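Gripper Comparison Group
Minutes of the meeting held 18th July, Prellville workshop

Present: the bench team, the controls side, one guest from the teaching lab
Apologies: two, both received beforehand
Minutes taken by the bench team

1. Minutes of the last meeting
Agreed with one correction. Item 3 should have read "finger pads", not "finger pins". The action on spare air fittings is closed; they came in and are in the second drawer.

2. Where we are with the comparison
Really good news to start with. The Gape gripper has now finished its full set of 2000 picks from the bin, and the log is complete from start to finish with no gaps. The Esik gripper is still partway through its own set, so nobody should be quoting a winner yet, but the early numbers are close enough that the room got quite excited about it.

The Gape set had 124 failed picks. The bench team has gone through every one and sorted them by cause. The biggest group by a long way was blocks lying against a wall of the bin, where one finger can't get down the far side. Next came blocks touching each other, where the finger lands on top of the neighbor and the arm stops on its force limit. The rest were mostly poor grasp points from the vision side, plus a handful of drops on the way up.

It was asked whether the force limit is set too low. The controls side said it had been left where it was in January so that old and new runs could be compared, and would like to keep it there until the Esik set is done. Agreed.

3. Block layouts
There was a long and very useful discussion about how the blocks go into the bin. Up to now whoever is at the bench has tipped them in by hand, and the teaching lab guest pointed out (fairly!) that people get tidier as the day goes on. Late runs have more blocks lying apart from each other than early ones, and that flatters whichever gripper runs last.

Three options were talked through: a tipping box with a fixed drop height, a set of layout cards to copy, or letting the arm stir the bin between picks. The stirring idea was popular and the controls side has half of the motion written already - it borrows the sweep we used for clearing corners. The worry is wear on the fingers, which would then get mixed up with the results. The tipping box won on a show of hands, with layout cards kept for the hard cases.

We also agreed to keep the mix of long and short blocks. Dropping the short ones would make life easier for both grippers but would tell us much less about the fingers.

4. Controller
The Fukance controller has been on the bench for the last part of the Gape set. Everyone who has used it likes it. Jogging is smoother, the stop and resume works the way you'd hope, and the log files open without the conversion step that used to eat the end of every afternoon. Two complaints: the menu for tool offsets is buried, and it forgets the last-used speed when it is restarted. The first we can live with. The second caught somebody out last month when a run began at the default speed and had to be thrown away. Action below.

A question came up about whether changing controller partway through the Gape set spoils it. The controls side repeated 100 picks on the old controller and on the new one with the same layouts, and the difference was 4 failed picks. That was felt to be small enough to carry on, but it must be written up in the method section and not tucked into a footnote.

5. The bin and the corners
The group went over to the bench for this item. Corner picks remain the hardest part of the test and also the most fun to argue about. The back corners are the ones where approach angle matters most, and there was strong support for trying a tilted approach with both grippers as a separate short set. It would not count toward the main comparison.

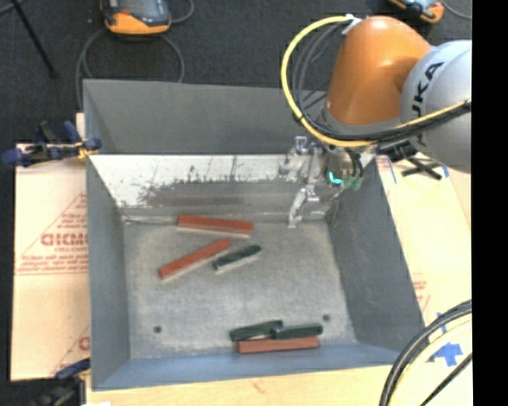 Fig. 1. Bench layout discussed under item 5, with red and green blocks in the bin and the gripper at the back right corner.

The scratches on the sloped back wall were raised again. They show up as dark lines on the white part and the vision side thinks they may be giving false edges when a block lies close by. Painting over them now would change the test halfway through, so the wall stays as it is until the Esik set is finished. The vision side will mask that strip in a copy of the data and see what changes.

Clamps to be checked before each run and noted on the sheet.

6. Actions
Bench team: build the tipping box and try it with the full mix of blocks.
Bench team: continue the Esik set, same force limit, same fingers throughout.
Controls side: add a speed check to the start-up sheet and write to Fukance about the restart problem.
Controls side: draft the tilted approach for the back corners.
Vision side: masking test on the back wall strip.
Teaching lab: lend us the layout cards from their own sorting exercise.

7. Any other business
The teaching lab would love to bring a small group to watch a run. Warmly agreed, once the tipping box is in use.

Please put finger pads back in the labeled tray after changing them.

Next meeting when the Esik set is complete, same room.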